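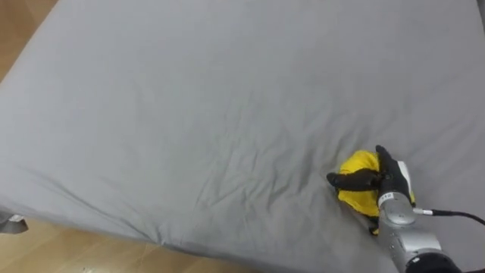
From: a member, Uva branch
To: household-list
Date: 2023-06-09
Subject: Re: Group order for the Zulik mattress toppers, worth it?

> Hello all,
>
> A few of us have been talking about putting in a group order with
> Zulik for their wool toppers. If we get enough names before the end
> of the month they will drop the price and Sonadico will deliver to
> one address, so we would only need somebody with a dry garage.
>
> I have had mine for 5 weeks and I am sleeping far better. It keeps
> you cool in hot weather and warm in the cold, dust mites can't live
> in it, and it takes the pressure off your hips. The leaflet says
> wool has 2635 tiny springs in every handful, which I thought was
> lovely. You never need to wash it, it cleans itself if you hang it
> out.
>
> Can you let me know by the end of next week if you want one, and
> what size? I think we should go for the 800 weight as the lighter
> one goes flat.

I don't want to spoil anyone's fun, and if you're sleeping better then I'm pleased for you. But I'd like to see a few things answered before my name goes on the list, and I suspect I'm not the only one who read the message twice and then went to look at the leaflet.

Taking it in the order you wrote it.

"Drop the price" from what? The full price on the Zulik site has a line through it, and it had a line through it when I looked in the spring as well. If the full price is one that no customer has ever paid, a discount on it doesn't tell me much. I'd want the group price in writing next to whatever a single buyer would pay on the same afternoon, delivery included. When we did the duvets through Mthembu we thought we'd saved a good deal, and then two households worked out that the high street had the same thing for less by the time we'd paid for the van.

Five weeks isn't long. Any new layer on a bed feels good for a month, partly because it's new and thick and partly because you've just paid for it and want to like it. I bought a foam one some years ago and told everybody it had changed my life. By the following winter there was a dip down the middle you could have kept soup in. I'd give more weight to one person who has had a Zulik for three years than to ten who have had one since May. Is there such a person on this list? Please speak up if so, good or bad.

The springs. I have read that sentence on the leaflet several times and I still don't know what it means. Whose handful? My hand or a child's? Wool has a crimp to it, anyone who has unpicked a jumper knows that, and the crimp does help it bounce back. That seems a perfectly decent thing to say about wool. Putting a number like 2635 on it makes me trust the rest of the leaflet less.

Cool in summer and warm in winter gets said about every kind of bedding ever sold. I've seen it on cotton, bamboo, silk and a polyester thing from a petrol station. Wool does take up a fair bit of damp from the air before it feels clammy, and I can believe that makes for a nicer night if you run hot. But it's still a thick layer of wool underneath you in a heatwave. What is your bedroom like? Mine faces west and is an oven by teatime. We have hardly had a hot night yet this year, so I don't see how the claim has been tested.

Dust mites "can't live in it". Does the leaflet say that, or is it what the person on the phone said? My copy says "naturally resistant to", and those are two different promises. What mites eat is us, or the bits of us that come off, and I'd expect those to end up on a wool topper much as they do on anything else you lie on. Anyone here buying it for asthma or a bad allergy should ask somebody medical before they ask Zulik.

And "never need to wash it". Airing is good, I air everything, but it won't shift a spilt cup of tea or a child with a stomach bug. The care label (small print, back page) says spot clean only, no machine, no tumble drying. So you'd need a protector on top, and once you have a waterproof cover between you and the wool I do wonder how much of the cool-and-warm business is left. It also adds height. Has anyone checked whether their fitted sheets still go round the corners? Mine only just manage as it is, and a set of deep ones would have to go on the bill.

On the weight, I couldn't find what the 800 refers to. Grams per square metre would be my guess, but the page doesn't say, and if it's the weight of the whole thing then it's a very thin topper indeed. Could you ask?

Last, returns. A single buyer gets a trial period. The group terms I was sent say "returns by arrangement", and I don't like the sound of that one bit. If one arrives with a fault, is it Zulik's problem, Sonadico's, or does it belong to whichever of us has the dry garage? I'd want that settled before any money moves.

If the answers are good I'll happily take a double. Otherwise I'd suggest one household buys at the normal price with the normal trial, keeps it on until the clocks go back, and then writes to the list. I know that misses the offer. I'd be surprised if there wasn't another one along by then.

For what it's worth, the cheapest thing I've done for my own sleep was turning the mattress head to foot and putting a folded blanket under the sheet on my side.

Could replies come to the whole list please, as the last order went wrong in private messages.

--
To leave household-list, send a blank message with "leave" in the subject line.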